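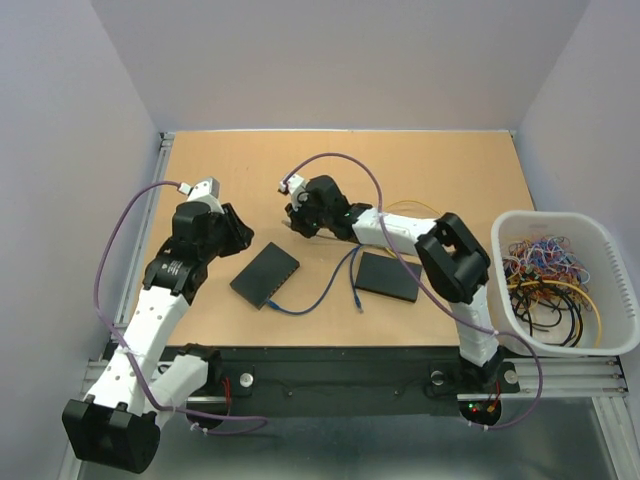 7/28/26 蓋付壺の脱塩、途中経過

Dobre窯の蓋付壺の続き。朝、浸漬水を交換した。前回の水は色がつかず、底に白い微粉がわずかに沈んでいた。ろ紙で受けて乾かし、指で潰すと粉になる。釉の破片らしい硬さはないので、素地の孔から出た塩か、古い石膏補修の残りと見ている。交換前の導電率は前日より下がったが、下がり方が鈍い。この段階で水を替える間隔を延ばすと比較ができなくなるため、間隔は変えずに続ける。

壺の仕様を改めて書いておく。以前のノートは走り書きで、自分でも読めない箇所がある。

胴は轆轤成形、肩の張った形で、腰から高台にかけて急に細くなる。素地は赤みのある黄褐色、粒子は細かく、白い石灰粒がところどころに混じる。錫釉の白地に、酸化コバルトの線描きと、鉄と思われる茶の点打ち。口縁の内側は釉が薄く、蓋受けの部分は拭き取られている。高台は削り出しで、畳付のみ無釉。畳付に砂の付着が二か所。蓋は上面がゆるく盛り上がり、つまみは後付けの擬宝珠形。つまみの根元に指で押さえた跡が残り、釉がそこに溜まって少し青みを帯びる。口径は100ミリ、蓋の外径はそれより僅かに大きく、回すと一か所で引っかかる。引っかかる位置は胴の文様の継ぎ目と合っている。焼成時に蓋をのせたまま歪んだとすれば説明がつく。

状態。胴に貫入が全面にあり、下半分の貫入にだけ茶色の汚れが入っている。口縁に古い欠けが二つ、うち一つは石膏で埋めて油性の塗料で塗ってあった。塗料は黄変していた。高台脇に窯傷が一つ。つまみに折れはない。蓋裏の縁に小さな剥離が並んでいて、これは釉が縁で浮く種類のもので、打撃の痕とは割れ口が違う。打撃なら貝殻状に素地まで入る。今回のものは釉と素地の境で離れていて、素地の表面は平らなままである。

銘について

高台内に鉄絵の銘がある。売り手のEmilian Anghelは「Roso」と読み、絵付師の名だと書いてきた。私の読みでは最後の字が閉じていない。筆は右回りに入って途中で抜けており、oと読むにはもう一筆足りない。ただし釉の下で流れている可能性もあり、拡大鏡で見ても線の終わりは滲んでいる。Carlowの競売目録に出ていた同手の皿の写真と比べると、Rの脚の払い方は似ている。皿のほうは最後の字が閉じている。皿の絵付けは線が太く、壺より速い。同じ手かどうか、銘だけでは決められない。

目録の記述にも問題がある。皿の釉を「鉛釉」としているが、写真の白さと、縁で素地が透ける感じは錫釉のほうが合う。鉛を主とする釉に錫を加えて白濁させるのだから、書き手がどちらの意味で使ったのか分からない。透明な鉛釉を白化粧にかけたものなら縁の出方が違うはずで、欠けた断面を見れば一目で済む。断面の写真は載っていない。

焼成温度については、Anghelの手紙に1000度とある。窯の覚え書きからの引用だという。素焼きの温度か釉焼きの温度かは書かれていない。石灰分の多い素地なら釉焼きとしておかしくない数字だが、素焼きを高く、釉焼きをやや低くする窯も多い。壺の素地の色だけから温度を言うことは避けたい。石灰の多い素地は焼き上がりの色が温度でかなり動き、還元気味に当たった部分ではさらにずれる。高台内の色が胴の欠けの断面より暗いのも、そのあたりの事情だろう。手紙の返事では、この点と、窯詰めに支柱を使ったかどうかを尋ねる。畳付の砂を見るかぎり、棚板に砂を敷いて直接置いたように思える。目跡は見つからない。

石膏の除去

口縁の埋め物は先週のうちに外してある。順序だけ記録する。塗料はアセトンを含ませた綿棒で軟化させ、木の箆で持ち上げた。一度では取れず、端から少しずつ進めた。石膏は湿らせてから刃を寝かせて削り、素地に近いところは竹串に替えた。素地は爪で傷がつくほどではないが、金属の先端を立てると確実に線が残る。以前、別の鉢でやって消せなくなった。欠けの底に残った薄い石膏の膜は、無理に取らず浸漬に回した。今朝見ると半分ほど浮いていたので、柔らかい筆で落とした。

外したあとに分かったこと。欠けの縁が鑢で整えられている。石膏の食いつきをよくするつもりだったのだろうが、釉の縁がまっすぐに落ちていて、元の欠けの形はもう分からない。鑢目は平行で、目は粗い。充填をやり直すなら、この直線が補修後も見えることを承知しておく必要がある。

漏れの確認はしない。釉に貫入があり、水を張れば素地に入るに決まっている。使う予定もない。

脱塩の手順

水は蒸留水。容器はポリエチレンの蓋付き。壺は底に網を敷いて浮かせ、蓋は別の容器に入れた。最初は一緒に入れていたが、どちらから塩が出ているのか判別できず、二日目に分けた。分けたところ、蓋のほうはすぐに値が落ち着いた。塩は胴に集中している。下半分の汚れと合わせると、湿った床か土の上に長く置かれ、底から吸い上げたという見方になる。

測定は水を静かに混ぜ、45秒待ってから読む。待たずに読むと値が揺れる。校正液は昨日開けた新しいもの。測定のたびに電極を蒸留水ですすぎ、水滴を切ってから入れる。室温はできるだけ揃えているが、午後は西日で上がるので、読むのは朝に限った。途中から朝だけにしたので、初めの数日の午後の値は表から外し、欄外に残した。

値が三日続けて変わらなければ引き上げる。乾燥は室内でゆっくり、その後に送風の箱へ入れて40度を上限とする。貫入の汚れに過酸化水素を使うかどうかは、乾かしてから判断する。濡れた状態では汚れが実際より濃く見える。使う場合も湿布は下半分の小さな範囲で試し、鉄の点打ちには触れさせない。点打ちの茶は釉の中に沈んでいる箇所と、表面に出てざらつく箇所があり、後者は薬品で動くおそれがある。

充填材はまだ決めていない。石膏に戻す気はない。アクリル樹脂に微小ガラス球を混ぜたものを考えているが、白が冷たく出る。錫釉の白は少し灰色と桃色に寄っていて、手持ちの顔料の組み合わせでは桃色が足りない。試験片を何枚か作る。蓋受けに近い欠けのほうは、充填すると蓋の引っかかりが増すかもしれず、そのまま残す選択もある。

資料の整理

Foltimsideの蔵品票の写しが届いた。四月に申し込んだ分である。同型の蓋付壺が載っていて、胴の形は近いが、つまみは平たい。肩の文様は帯が一本多い。寸法は口径だけが書かれ、高さの欄が空白になっている。備考に「蓋は別個体か」とある。うちの壺についても同じ疑いは一度検討した。素地の色と石灰粒の入り方、コバルトの滲み方が胴と蓋で揃っていて、先に書いた歪みの位置も合うので、共蓋としてよいと思う。塩の出方の差は、置かれていた高さの違いで足りる。

写しの余白に銘の模写があり、最後の字は開いている。模写した人の癖かもしれない。原品の高台内の写真を依頼する文面を書いた。正面光と斜光の両方、目盛りを入れたもの、と指定した。Anghelにも同じ条件の写真を一組送る。

夜、つまみの根元をもう一度見た。釉の溜まりに小さな気泡が並び、そのうち二つは破れて縁が丸くなっている。焼成中に破れたもの。状態の欄に一行加え、図にも印をつけた。明朝は測定のあと、蓋を先に引き上げて吸取紙の上に置く。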